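Media and Public Life, Unit 2
Handout: When performers appear at political events

Read this before the seminar. Bring your own notes on the Dunard case, which was set last time.

Background

Parties have long used music to bring people to rallies. A band or a choir fills the hour before the main speech, keeps the crowd in place and gives broadcasters something to film. For the party the gain is plain. For the performer it is less so, and this unit looks at the matter from the performer's side.

We use the word "appearance" in a wide sense. It covers singing at a rally, opening one with a prayer or a poem, sitting on the platform, lending a song, and posting a message of support online. These are not equal. A singer who is paid to perform for 28 minutes and leaves has done something different from one who stays and stands beside the candidate, but audiences often treat the two as the same.

Paid work or support?

Most disputes start here. The performer says it was a booking. The public reads it as a statement. Contracts seldom settle the argument, as few people outside the trade ever see them.

In the Dunard case, a dance band played at the launch of a local party's campaign in February. The band had played for a rival party two years before and nothing much was said. This time a short clip was shared widely by the evening, and the first comments came from people who had followed the band for years. Note the order of events:

The clip went up without sound, so viewers saw the banner and the band but heard none of the music.
The band's first reply came at 18:00 and said only that they were "working musicians".
The party then shared the clip from its own account with a line of thanks.

That last step did the most harm. Until then the band could say it had been hired. After the thanks, it looked like a friend of the party. 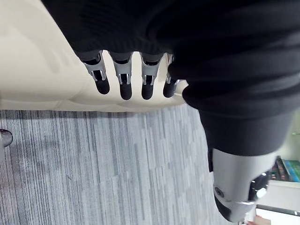 Does a performer have to explain a booking to the public?
There is no general duty to do so, though a performer who depends on goodwill may find that silence is read as agreement with the party.

Faith, culture and the platform

Religious and traditional performers are in a harder position. Their work carries a moral weight for the audience, and some listeners feel that it belongs to them and should not be lent out. At Idstead, a choir that sang at an open-air meeting lost the use of its rehearsal hall, although the songs were the same ones it sang every week. The Zarkwood festival took a different line and wrote into its terms that acts could not be announced by a party speaker. It kept the acts and lost one sponsor.

Costume and staging matter too. A dance company booked for a rally performed a piece in Mughal court dress, which one newspaper took as a comment on a planning row over a place of worship. The company said the piece had been in its programme for 18 months. Both things can be true - the piece was old, and the setting gave it a new meaning.

What to look for in a case

Who made the first announcement, and in what words?
Was the performer on stage at the same time as a politician?
Has the performer worked for other parties?
Did the complaint come from followers, from rivals or from the press?
How long was it before a reply, and who wrote it?

Be careful with numbers taken from social media. A topic can trend on a small count of posts if they arrive close together, and a trend tells you that people are talking without telling you which side they are on. Read a sample of the posts before you write that there was "outrage".

For the seminar

Write one page on the Dunard band's first reply. Say what it was meant to do, and draft a better one of no more than two sentences. Work in pairs if you like, but hand in separate pages.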